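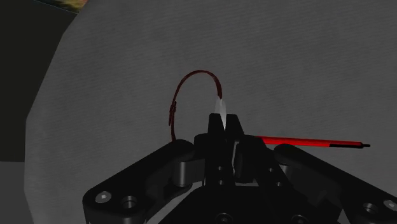 Do drivers who say they would never drive after using cannabis behave the way they say?

Going by our data, a fair share of them do not, and the gap is wide enough that stated intention should not be used alone to judge a campaign.

4.2 Stated intention and reported driving

Most evaluations of impaired-driving campaigns rest on a single survey item. People are asked whether they would drive after using cannabis, most say no, and the share saying no is compared before and after the posters go up. We have doubts about this practice. The item is cheap to ask and easy to answer, and the polite answer is obvious to anyone who has sat through a driver education class.

To check it, we asked 133 licensed drivers in the Lakedance area to fill in the standard intention item and then keep a trip diary in the Mindero app for 16 days in June. Each entry recorded the start time, the purpose of the trip, and anything the driver had used in the four hours before leaving. Entries could be made up to midnight on the day of the trip. Of those who enrolled, 72 returned a complete diary. The analysis here is limited to that group, and we come back to the dropouts below.

Drivers who had firmly ruled out driving after use still logged such trips. These were mostly short ones: a run to the store, a ride home from a friend's place, picking up a child from practice. In the free-text field several drivers wrote that the trip "didn't count" or that enough time had passed. We read this as a problem with the question. A person who believes that two hours is plenty of time can truthfully say they would never drive high and then do what the campaign is trying to prevent.

Yüksel and Ersoy disagreed on how to code these entries. Beril Yüksel coded any use inside the four-hour window as a positive case. Defne Ersoy argued that the window was picked for convenience and that a trip in its last half hour tells us little about impairment. Both codings were run. The gap between intention and behavior shrinks under the stricter one but does not go away. Neither coding measures impairment itself, and nothing in this section should be quoted as if it did.

The earlier Pattinasarany pilot reported close agreement between intention and diary. We could not reproduce that result and are not sure it should have been expected. Its diary was filled in once a week from memory, by the same people who had just been asked the intention item, often on the same page. Agreement under those conditions may show little more than a wish to look consistent.

Our own figures have an obvious weak spot. Drivers who stopped logging may differ from those who kept going, and the likely direction is not hard to guess — someone with an awkward trip to record has a good reason to skip the day. If so, the true gap is larger than the one in Figure 4. The reverse is possible too, as heavy users may have found the diary more interesting than everyone else did. We have no means of telling these apart with the present sample.

Figure 4. Share of diary days with a positive entry, by answer to the intention item, under both coding rules. Complete diaries only. Drivers recruited through the Jaltau mailing list are included.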